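Luvura Opens Its Disassembly Workshop to Visitors for a Day of Live Robot Demonstrations

NIMDALE — Luvura, which develops automated methods for taking apart used electronics, opened its Nimdale workshop to the public in March. The open day drew 107 visitors, among them recyclers, repair shop owners, teachers and students from local technical programs, and residents who wanted to see what happens to the computers they drop off.

The workshop normally works behind closed doors with partner companies. For the open day, the main floor was divided into 2 areas. One was given over to robot work on desktop computers. The other was set up for hand disassembly, where visitors could take a machine apart themselves with help from Luvura staff.

"People bring us computers and then never hear about them again," said Adwoa Osei, director of operations at Luvura. "We wanted them to see the work at its normal speed, including the parts that are slow."

Doors opened at 10 a.m. and the last demonstration started at 3:30 p.m. Each session began with a short talk on how a desktop computer is put together and which parts are worth removing whole. Memory modules, graphics cards and drives can often be tested and used again. Boards, cables and cases usually go on to material recovery.

The robot sessions used a cell that Luvura calls Noh. The cell is being developed with Darkau, a refurbishing company that supplies used office computers for the trials. Darkau has delivered 1,821 desktop machines to the project so far. They come from many makers and many years, and few of them have the same layout inside.

That variety is the main difficulty, according to Shahla Jalali, who leads the Noh project. A robot on an assembly line sees the same product all day. A robot in a recycling shop may see a different case, a different board and a different set of clips each time.

"The memory looks like the easy part, and for a person it is," Jalali said. "You press the latch, you pull straight up, you're done. For the robot we have to work out where the slot is, whether there's a cable in the way, and how hard to pull before something bends. We spent most of the winter on that one step."

Visitors asked many questions about cables. Jalali told one group that loose wiring is the most common cause of a stopped run, and that the team has not settled on a single way to deal with it. In current trials, an operator checks each case before the arm begins and moves any wires that cross the work area. Luvura plans to keep an operator at the cell for the whole of the project.

In the hand disassembly area, staff laid out screwdrivers, parts trays and a printed guide to the order of work. Several visitors stayed there for most of the afternoon. A group of high school students finished two towers and asked to take on a third, which was still on the bench when the workshop closed.

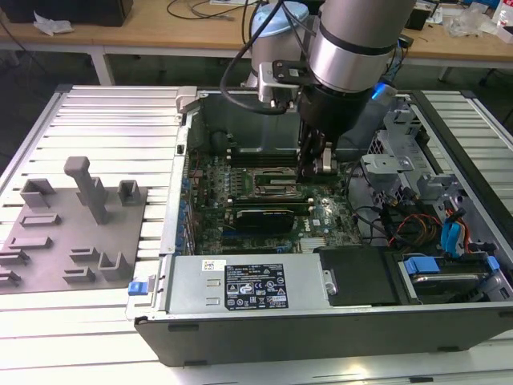
Can the Noh cell take apart a whole computer without help?

At present an operator opens the case, checks the wiring and decides which parts the arm should go for. The project is concerned with the removal of parts that can be used again, and full disassembly is outside its current plan.

Darkau staff were also on hand to explain what happens after parts are removed. Memory and cards are tested at the company's own site, then sorted by type. Drives are handled separately under the company's data erasure procedure, and no customer drives were used in the open day sessions.

"We get asked why we don't just shred everything," Osei said. "Some of it does get shredded. But a good memory module is worth more as a memory module, and somebody will use it."

Luvura will hold a second open day in the fall. Places will be limited to 100 so that each group has more time at the robot cell. Schools and technical colleges may also request a separate visit, with groups split between the robot sessions and the hand disassembly benches. Visitors should wear closed shoes. Safety glasses are provided at the door.

About Luvura

Luvura is based in Nimdale and develops tools and procedures for the disassembly of used electronics. It works with refurbishers and recyclers on the recovery of reusable parts from desktop computers.

Press inquiries and requests for school visits should be sent to Adwoa Osei at the Luvura office in Nimdale.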